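2021-12-09

## The Skirer grabber kit. Is it any good?

Quick one today, for kids who like robots. The kit is called Skirer, made by Gerlach. 310 dollars. Yes, a lot! Ask your school or library first.

So what is it? A gripper. A gripper is a hand with only two fingers. You hold it yourself and squeeze, and the fingers close. There's a camera on it too, looking down past the fingers. Every time you pick something up, the camera records it. Later a robot can learn from your videos. You're the teacher, kind of.

How many videos does it need? Lots. The booklet says 200 tries for one easy job. For a hard job, 900. Nine hundred!! Bring a friend and take turns.

Best place to practice is a plain table. Clear your junk off first. Then pick one small thing and one place for it to go. Go slow. Robots copy your mistakes to.

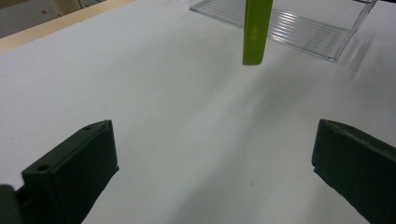

*The gripper's view: two green fingers, a lime-green strip and a clear rack with ridges.*

See-through stuff is tricky, by the way. Your eyes can lose the edge of a clear rack on a white table. A camera can lose it too. Try colored things first, then clear ones when you get good.

Good things: light to hold, fingers are chunky and tough. The Ulteo app is easy, big buttons.

Bad things: battery runs out fast. My hand got tired. The app takes for ever to save, and it crashed 2 times on me.

Ages? Box says 9 and up. Younger is OK with a grown-up, just watch your fingers when the gripper shuts, it pinchs a little.

Next time: the Jokesstead rolling robot, if it shows up in the mail.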